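Workshop tips: recording hand-held gripper demonstrations at the bench

Posted June 10, 2020 – Brultisbridge workshop notes

These apply to small-parts tasks recorded with paired hand-held grippers. The Kustia set was made this way: 171 usable episodes out of 400.

Surface. Use a matte white board over the table top. Bare varnish throws glare and the tracking suffers. Wipe it down with a damp cloth, never polish.

Cables. Run them back past the wrist and leave enough slack to reach the far edge of the board. A cable that pulls tight will show up in the motion data as a hesitation, and the model will learn it.

Markers. Check the plates on top of both grippers before each session. Fingerprints on the dots come off with a dry lint-free cloth.

Sleeves. Plain and dark, fastened at the wrist.

Start position. Put the container back in the middle of the board each time, then shift the small part by 2 cm or so between episodes. Identical starts make a brittle policy. Open both grippers fully, hold still for 2 seconds, then begin. 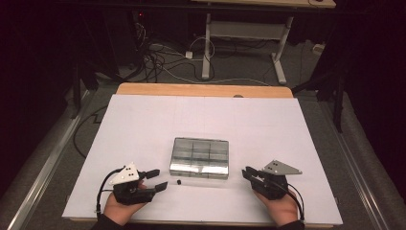 Clear plastic lids need extra care. They reflect overhead light, and depth readings over them are poor – turn the lamp until the highlight moves off the area you intend to grip. Approach from the side at low speed. If a grip slips, carry on and recover; a clean recovery is worth keeping. Discard an episode only when a part leaves the board.

Naming. Task, operator number, episode number, in that order. Flivex sorts on the first field and Phùng on the last, so pad the numbers with zeros.

Back up before packing away.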